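## 3. Planning and budgeting for a board test cell

Read this section before you raise a purchase order. It covers what to buy, what to leave until later and where the money usually goes. Mounting and wiring are in section 4.

The guide assumes a single-arm Horkura cell that loads circuit boards into a lidded test fixture and sorts them after the test. If you are planning a cell with two arms, speak to Marcelle Caron in the Roltalden projects office first, as the floor loading and the guarding are priced differently.

### 3.1 Work out what the cell has to do

1. Write down the board types you will run in the first year. Leave out anything that is only a maybe.
2. For each type, note the length, width and tallest component.
3. Note how boards arrive at the cell and how they leave it.
4. Time a person doing the same job over a full shift. Use the average, including stops, and not the best hour.
5. Send the list to Heledd Gwilliam, who will return a cell layout and a first price.

> **Note:** Allow 7 working days for the first price. Requests received after noon on a Monday go into the following week's batch.

### 3.2 Split the budget

Keep the budget in separate lines from the start. A single figure for "the robot" hides the parts that change from one product to the next.

| Line | What it covers | When it is paid |
|---|---|---|
| Arm and controller | Arm, controller, teach pendant, standard cable set | 30% with order, the rest on delivery |
| Pedestal and table | Base, mounting plate, fixings, work table | On delivery |
| Gripper | Gripper body, fingers, one spare set of fingers | On delivery |
| Test fixture | Lid, nest, contacts, connection to your tester | After sample boards pass |
| Small items | Trays, bins, signal tower, mat | On delivery |
| Integration | Layout, programming, training for two people | After acceptance |

The test fixture is the line most often set too low. It is made to suit one board outline, so a second product normally means a second nest and sometimes a second lid. Fabrice Charpentier can quote for both together, and it is cheaper to do it that way than to come back later.

> **Caution:** Do not order the fixture from drawings alone. Send sample boards with every component fitted. A change to the nest after machining is charged as new work.

### 3.3 Check the layout before you order

Roltalden will send a simulated layout with the first price. Go through it with the people who will load and empty the cell.

1. Check that the arm can reach the tray, the fixture and both bins.
2. Check that the fixture lid has room to open with the gripper above it.
3. Check that an operator can change the tray and lift out the bins from the working side of the table.
4. Check that the signal tower can be seen from the nearest walkway.
5. Mark the table size on your floor with tape and leave it there for a few days.
6. Sign the layout and return it. Purchasing can't start until it is signed.

The standard layout puts the component tray to the left of the fixture, with a red bin and a green bin to the right. The pedestal stands towards the back of the table.

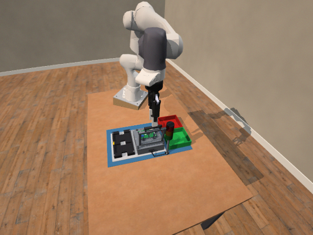
**Can we buy the arm now and the test fixture in next year's budget?**

Order them together if you can. The arm can be delivered first, but integration is priced on the complete cell, and splitting the order means paying for a second visit. If the money has to fall in two years, ask for a staged order. The price of the fixture is then held until the end of February.

### 3.4 Running costs

Set aside money for the following each year:

- gripper fingers, which wear at the tips
- fixture contacts
- one service visit
- spare trays, if your boards are delivered in them

Stolum supplies the contacts in packs of 100. Keep one unopened pack on site. Lead times have been as long as 2 months - almost always at the wrong point in the year.

Ekström fingers fit the same mounting and may be used, but order them through Roltalden so that the part number goes on your cell record.

### 3.5 Placing the order

1. Fill in the order form and attach the signed layout.
2. Add the name of your site contact and a deputy.
3. State the delivery door and its clear width.
4. Send the form to Didier Leclerc, with a copy to Kumiko Ebihara if the cell is going outside the UK.
5. Keep the order number. You will need it for the site survey in section 4.1.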